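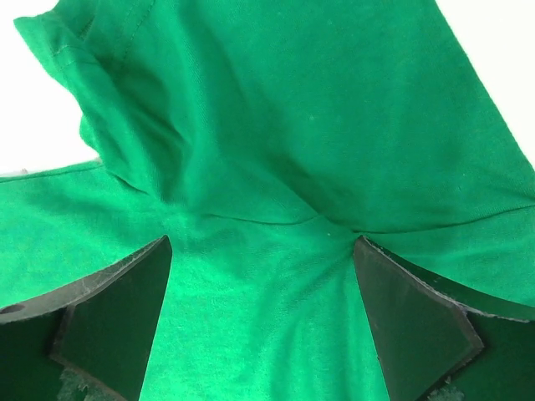

halfload_hal wrote:
Vinegar does not set dye. It didn't set dye when my grandmother did it and it doesn't set dye in a T-shirt you bought last month. I wish this one would die already, it comes up on here every winter.

Do dye catcher sheets and vinegar soaks do anything at all?
Posted by pilling_again in Fabric & Laundry, December

pilling_again wrote:
OK so vinegar is out. What I started this thread to ask is whether the sheets are any better. I picked up a box of Zadex at the Lastum in Grastevmont, 34 sheets, and the box says you can mix reds, darks and whites in one load. I have been washing green, red and black stuff together with a sheet in there and the sheet comes out sort of gray-pink. My husband thinks this proves it works. I think it proves the sheet is made of something that picks up dye, and I'd like to know what would have happened without it.

coldrinse wrote:
It proves there was dye in the water. Some of it went to the sheet and not to your other clothes. I don't see what's left to argue about. I've used them for years and never had a pink sock.

halfload_hal wrote:
I've never used them and I've never had a pink sock either. Most of what's sold now barely bleeds after the first couple of washes, so you could put a playing card in there and get the same result.

coldrinse wrote:
A playing card wouldn't turn gray-pink.

halfload_hal wrote:
The sheet is treated to grab loose dye. A plain cotton shirt isn't. So the color of the sheet tells you very little about what your shirt would have picked up in the same water. It's a very good looking demonstration and I'd be selling them too.

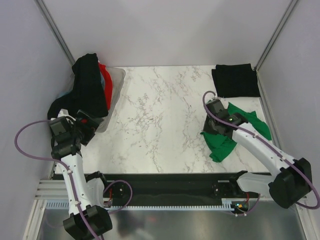
mangle_and_press wrote:
Reds are the exception, and I'd push back on Hal there. I had a red cotton throw that bled for a year. Cold water, short cycle, sheet or no sheet, it bled. Two sheets helped some. Then I got tired of buying sheets for one throw and washed it by itself, and that worked for free.

pilling_again wrote:
That's kind of where I'm landing. At that point what is the sheet for?

mangle_and_press wrote:
For people who share a machine and pay by the load. When I was over the laundromat on Szczepańska I couldn't justify a separate run for one red thing. At home with my own washer I can.

coldrinse wrote:
Or for people who'd like to do one load on a work night and not three. Not everybody wants to run a test program on their socks.

gusset wrote:
Has anybody done it properly? Same load, same water temp, piece of white cotton in with the clothes, once with a sheet and once without. You need the clothes to be equally new both times though, and that's where it falls apart, the second wash always bleeds less. Every "I tried it" post I've read did the no-sheet wash first and then was amazed at how clean the water was with the sheet.

halfload_hal wrote:
Thank you. Also the salt people. Salt helps push dye INTO fabric when you're dyeing at home. Throwing a handful in with a finished shirt is just salty laundry.

pilling_again wrote:
I did a cheap version of what gusset said. Cut up an old white pillowcase, one strip in with the green and one in with the red and the black, no sheet in either. Cold, normal spin. The strip with the green one looks the same as the leftover piece to me. The strip with the red and black has a slight tint if I hold it by the window, and my husband says he can't see it.
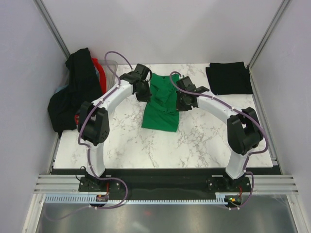 The green one, on the marble-pattern top.

gusset wrote:
One strip each isn't much but it's more than the box gives you. Do it again with the red alone, otherwise you can't tell which of the two it came from. Black can throw off more than people expect.

coldrinse wrote:
So there WAS a tint. Which a sheet might have caught.

pilling_again wrote:
Might have, yes. I'm not saying they do nothing. I'm saying I paid for a box that promises I never have to sort again, and so far sorting one red item seems to do the same job. I'll finish the box because I have it.

mangle_and_press wrote:
Keep a few for travel. And wash the red inside out, that does nothing for bleeding but it'll pill less, judging by your user name.

halfload_hal wrote:
Does inside out do anything for pilling? Genuine question. I've heard it my whole life and never seen a comparison.

gusset wrote:
New thread please.

Recent in Fabric & Laundry
Towels that went stiff after switching detergent
400 thread count sheets, worth it or just a number?
Dryer balls: wool, plastic, or skip them (123 replies)
Does freezing jeans do anything
Best way to get deodorant marks off black cotton
Lastum store brand powder vs liquid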